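## Part 2: Setting up your household's coverage in Stullus

Good news first: once you've made your account (Part 1), the hard part is over! This section gets everybody in your household onto one coverage calendar, with premiums, deductibles and renewal dates in the same place. Most people finish in roughly 30 minutes, and that includes hunting for the ID cards.

**Before you start, have these handy:**

- the insurance card for each person you're adding
- your most recent premium bill
- the summary of benefits for each plan (the short version is fine)

### 2.1 Add people and plans

1. Sign in and open **Household**.
2. Choose **Add person**. Type the name the way it's printed on the insurance card, middle initial and all.
3. Pick a coverage type: job-based, bought on your own, government plan, or none right now.
4. Enter the member ID and group number. Plans bought on your own often have no group number, so leave that box blank.
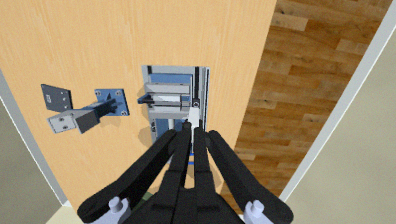

5. Choose who can see each plan. Every person in Stullus gets a private page, and you decide what the rest of the household sees on it. Think of that page as a room with a lever handle on the door, like the one here: anyone you've invited can walk right in, and everyone else stays in the hall. For adult children still on a parent's plan, we suggest sharing the deductible total and keeping the claims list private.
6. Select **Save person**, then repeat for the next one.

> **Note:** A person can have more than one plan. Add the main plan first and mark it **Pays first**. If you aren't sure which one that is, call the member services number on either card before you go on.

### 2.2 Set your deductible tracker

This is my favorite screen in the whole program - it finally puts the family deductible and the individual ones side by side!

1. Open a plan and choose **Tracker**.
2. Enter the individual deductible, then the family deductible.
3. Enter what you've already paid this plan year. Your insurer's website will have the latest total.
4. Set the plan year start. January is filled in for you, but plenty of job-based plans start in September or some other month, so check yours.

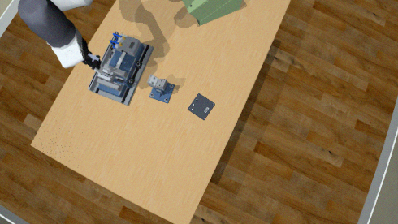 Elmarie Ngcobo wrote in to say she had typed her out-of-pocket maximum into the deductible box and spent weeks wondering why the bar hardly moved. She asked for a warning on that screen, and you'll find one there now: if the deductible is higher than the out-of-pocket maximum, the box turns orange and **Save** stays gray.

> **Caution:** Changing the plan year start clears the tracker. Write down your totals first.

### 2.3 Turn on reminders

1. Go to **Reminders** and switch on **Premium due** and **Open enrollment**.
2. Choose how early you want to hear from us. Two weeks works well for premiums.
3. Add a second contact if you'd like one. They get the reminder only, with no plan details. 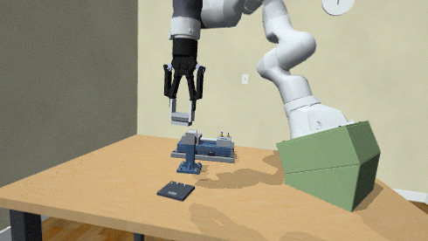 **Does Stullus send anything to my insurance company?**
Nothing leaves your account. You'll still need to report a new address, a new baby or a change in income to the insurer yourself.

4. Select **Send a test**. If no message shows up, look in your spam folder and add us to your contacts.

> **Note:** If you see error 101, the email address has a space at the end. Delete the space and try again.

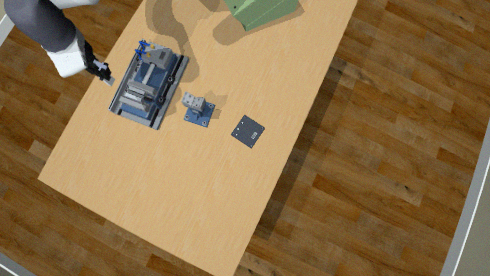 ### 2.4 Print your wallet sheet

1. Open **Household** and choose **Print**.
2. Select **Wallet sheet**. Up to 4 people fit on a page.
3. Check every member ID against the card before you fold it up and tuck it away.

> **Caution:** The wallet sheet shows full member IDs. Shred old copies when a plan changes.

Part 3 covers adding claims and matching them to bills.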